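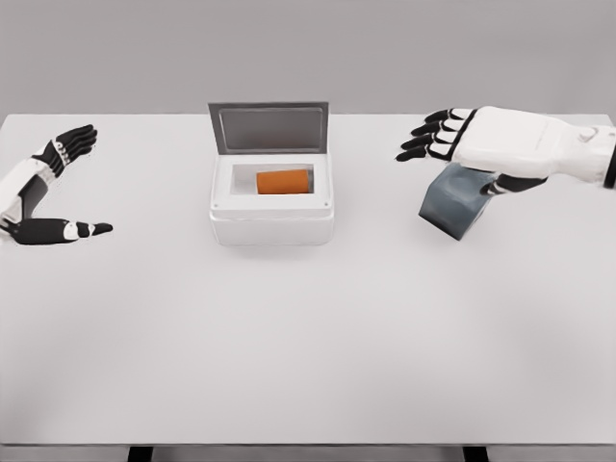
Simulated bench task: two-handed cell, orange cylinder in the open container, grey block in the right hand.

How to budget for a two-handed assembly cell
Tsehay Tamiru
2022-06-06

This procedure covers the planning stage for a bench cell with two multi-fingered hands. It assumes a simulated version of the task exists and no hardware has been ordered. Our own cell, Samus, was costed this way before the request went to Beyene for approval in August.

Step 1. Fix the task before the catalogue
Write the task as a list of grasps: object, hand, start position, end position. Mark each grasp that needs individually driven fingers. Any grasp that a parallel gripper can complete should be costed on a parallel gripper first. Multi-fingered hands carry a higher purchase price and a much higher service cost, and the second hand doubles both.

Step 2. Size the bench from the simulation
Take the working envelope of both arms and add 300 mm clearance on each side. Check the model with a lid fully open, as an upright lid can block the approach from behind. A plain matte top is adequate. Do not pay for a slotted or drilled plate unless fixtures will be bolted down.

Step 3. Separate the quote into lines
Ask each supplier to itemise the following:
Arms and controllers
Hands, left and right priced individually
Wrist adaptors and cabling
Bench and guarding
Software licences, with renewal date
Freight, duty and insurance
Installation and operator training

Vallar and Flusaner both quoted us a bundled figure at first. The itemised versions showed that training had been left out of one and guarding out of the other.

Step 4. Set the spares allowance
Fingers and finger covers are consumables. Hold one complete spare hand if the supplier's repair turnaround exceeds 4 weeks – left and right units are often not interchangeable, so confirm which side fails more in your task. For smaller parts we allow $2000 per year.

Step 5. Programme the spend
Release the order in two stages. Stage one is one arm, one hand and the bench. Stage two is the remainder, released once the single-handed grasps from Step 1 have been repeated on hardware. Have the quote held at a fixed price for 60 days past the planned stage one acceptance date.

Step 6. Check the power and floor
Confirm circuit rating, floor levelness and doorway width with the building manager before signing. Record the answers on the same sheet as the quote lines.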